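Saturday, August 15, 2020

Laundry sorting, notes cont. Started late, Haso delivery blocked the side door till almost lunch.

Weighed the full load before touching anything. 13 kg on the hanging scale, minus the bin. More than I planned for one go so splitting it in 4. Scale drifts if you hang it from the pipe, use the hook instead.

Rules for today, same as last time except the towels:
whites together, printed or not
reds ALWAYS alone, no exceptions after the pink pillowcase
anything with a trim or strap goes in the maybe pile, check label
greens with the other brights, cold

Lasis powder is nearly out. Switched to the Polák liquid for the second half, so don't compare first and second half directly. Should of checked the shelf before starting. Dose by the cap line, the cup that came with it is useless.

Bin contents before sorting: mostly white on top, a lot of it balled up. One bright red cloth right in with it, which is exactly what the rule is for. Lime green further down. 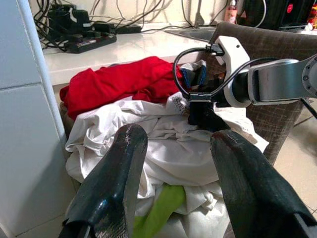
Bin under the counter, unsorted. Red one at the back left to come out first. White with the blue trim or strap = maybe pile.

The big crumpled white thing – sheet or T-shirt, can't tell while it's heaped like that. Makes a diffrence for the drum, a sheet will wrap round everything else. Shake out every large white before it goes in a pile. Adding that to the rules.

Print on whites: the "SE" lettering is dark, so that piece goes inside out, 60 at most. Still don't know how the dark prints hold up on the hot program. Want one deliberate test on an old one, not on anything somebody wants back.

Settings for the whites: 60, long rinse, spin 959 on the display (odd number, but that's what the Zilley machine shows when you turn the dial to the third mark. Wrote it down as it reads).

To do
– more powder, big box
– second bin for reds so they stop landing on the whites
– tape labels on the bins, marker rubs off the plastic
– ask who is putting wet towels in, whole bin smelled last week
– descale the Zilley, leave till September

Towels not done. Left them out of the 4 loads on purpose, they need their own entry. Line is full anyway, and the rack by the window has a broken leg.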